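Unley Home & Craft Help
Floors, Tables and Surfaces

Painter's tape grid keeps going crooked and ragged. Is there a trick or is the tape junk?

Posted by tapedout
Wed 5 September

I run a sorting and board game afternoon at our branch library and I wanted a grid on a big flat brown surface so the kids can put one thing per square. I figured blue painter's tape would be the easy way. Every video makes it look like a ten minute job. I have now done it 3 times and I don't believe those videos anymore.

My lines start straight and wander off by the time they get to the other side. The squares at one end come out smaller than the squares at the other. The edges fray, the tape splits into slivers lengthwise when I try to pull up a bad strip, and the torn ends curl up and catch on sleeves.

A guy at the hardware store told me I needed the expensive roll and that it would "practically lay itself." I bought it. It did not lay itself. Before I spend more money, does the brand matter at all, or is this a hands problem? I also don't want to draw on the surface with anything permanent, and it all has to come off in November when they need it back.

Replies

Posted by Hinata Katayama

Mostly a hands problem, sorry. I'd be suspicious of anybody who tells you a pricier roll fixes crooked lines. Tape goes where you pull it, and if you unroll it in short bursts with one hand while you press with the other, it will drift every single time. I've laid out quilting grids with the cheap stuff and the fancy stuff and got the same wobble from both when I was in a hurry.

What I do now:

Measure from the same edge for both ends of a line. People measure the top from the left side and the bottom from the right side, and then can't work out why the line leans. Put a small pencil dot at each end, or a scrap of tape with a mark on it if you don't want pencil anywhere near it.

Pull off enough tape for the whole line plus a hand's width. Stick down one end, walk to the other end, pull it snug (snug, not stretched), line it up with the mark and lower the whole thing in one go. Only then rub it down, starting at the middle. If you stretch it, it shrinks back later and the ends let go.

Never piece a line together from two lengths if you can help it. The second piece almost never lands in line with the first, and then you have two extra torn ends in the middle of your grid waiting to peel. If you really have to, overlap them by a couple of inches.

Cut the ends with scissors. I know everyone tears it. Torn ends taper to a point, and the point is the first thing that lifts.

On the slivers: that's usually an old roll, or one that got its side banged up. A nick in the side of the roll turns into a split every time around. Peel off a few turns and see if it stops. If it doesn't, throw the roll out, whatever it cost.

Posted by gluepot188

Just use Badier tape, never had a problem, lines come out perfect. Warm it up with a hair dryer first.

Posted by tapedout

Badier is the one I bought. That's the roll that split on me. And warm up what, the tape or the surface?

Posted by gluepot188

Both. Maybe you got a bad one.

Posted by Vidal Road Workshop

I'll disagree with a bit of the above. The hair dryer is for getting old tape off, and I wouldn't use it going on. Warm adhesive grabs harder, and you've said this has to come up in November. Leaving any painter's tape down that long is already pushing it. Read what's printed inside the core or on the wrapper for the number of days and take it with a grain of salt, as that number was not arrived at with children leaning on it. I'd plan on pulling the lot and redoing it at least once before then. Test a short strip in a corner first.

I also question whether you need it to be this neat. Is anyone measuring? For "one thing per square" you need cells a kid can tell apart, and a line with a lean to it still does that. I've seen plenty of working grids that would make a carpenter wince and they got used every day. Fix the things that cause trouble, meaning the lifted ends and any flap that can snag, and leave the rest alone. A loose flap you can snip off flush. A gap in a line you can cover with one fresh strip laid right over the top, the full length, without peeling what's there. Peeling half a line is how you get the slivers in the first place.

The one place I'd be fussy is the crossings. Put all the lines down in one direction, then all the lines in the other. If you alternate, you end up lifting a finished line every time you need to correct one underneath it.

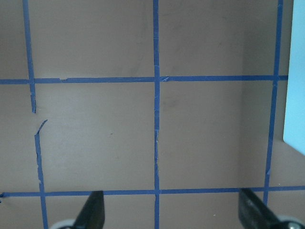 As for removing it when the day comes, pull low and slow, back over itself, and start with whichever lines went down last. If it leaves gum behind, try a damp cloth and a drop of dish soap before you reach for any of those orange-smelling removers. They work on some finishes and ruin others, and the label won't tell you which one you have.

Posted by tapedout

Okay. I'm not convinced about laying a full length by myself, my arms aren't that long, but I'll get somebody on the other end and try the scissors. Going back to a cheap roll too. If it looks the same as the expensive one I want my money back from that guy.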